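# Week 2: Who Gets to Ask the Court?

Instructor: Asabe Okonkwo

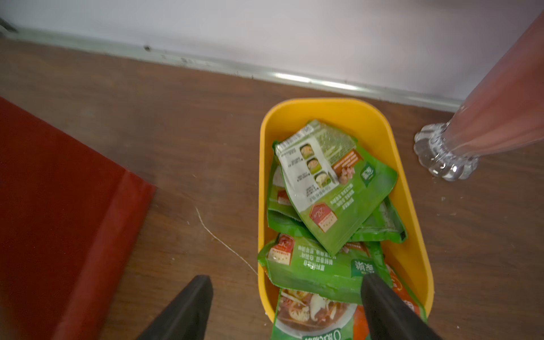
We start with standing, and I love this topic! Before a judge looks at whether a law breaks the constitution, somebody has to show that the law touched *them*.

Our main case is **Kozłowski v. Samar**. The city kept visitor logs from public buildings for 170 days, and a resident sued over it. Watch for:

- the injury she claims (the keeping, or the reading?)
- whether it was still going on when she filed
- footnote 10, which is short and wonderful

**Read:** Javard, ch. 2, up to p. 70. Skip the part on tax suits for now.

Bring one question about the dissent. I have plenty of my own!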